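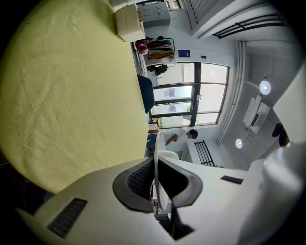
How often does a wool blanket need washing?

Once or twice a year is plenty for most homes, with a good airing in between. Wool looks after itself far better than cotton does, and a blanket that lives at the foot of the bed will come up lovely and fresh after an afternoon over the line on a dry, breezy day.

The Prorham Wool Blanket

We have been selling the Prorham for so long now that some of our customers are buying it for their grandchildren (which does make us feel our age a little!), and it is still the blanket we would pick for our own beds. It is woven for us at the Yazıcı mill, a family business that has been making blankets and shawls since well before Otell opened its doors, and it has the same soft, slightly springy feel it has always had. People come into the shop at Stundodton meaning to buy a pair of pillowcases, put a hand on the Prorham, and go home with a rather larger parcel than they planned.

It is a proper middleweight blanket, warm enough to use by itself in spring and autumn and happy tucked under an eiderdown when the frost arrives in December. The edges are finished with a plain blanket stitch. We did try a satin ribbon edging a few years back, and very pretty it was too, but it wore through long before the wool did, so back to the stitching we went.

Details
100% pure new wool
Single, double and king
Colours: Oatmeal, Moss, Heather, Slate
Blanket stitch on all four sides
Comes in a cotton storage bag with a drawstring

Which size should I choose?

If you like a good deep tuck at the sides, go up a size from your mattress. Those of you with a very deep mattress, or a partner who steals the covers, will want to do the same. The single also makes a generous sofa throw, and we sell nearly as many for that as we do for beds.

Looking after it

Hand wash in cool water with a wool soap, or use the wool cycle if your machine has a gentle one. Squeeze the water out in a towel, please don't wring it, and dry it flat and well away from the radiator. You may find a bit of fluff comes off in the first few weeks, and a soft clothes brush will see to that. Put it away clean for the summer, with a cedar block or a little lavender in the bag.

Prices and delivery
Single £46
Double £70
King: please ring the shop for the current price
Swatches are free, just tell us which colours you would like to see.

Unused blankets can come back to us within 31 days for a refund or a swap, and we are always glad to talk colours over the telephone if you are trying to match a pair of curtains. Heather is out of stock until the next delivery from the mill, but we are happy to put your name down for one.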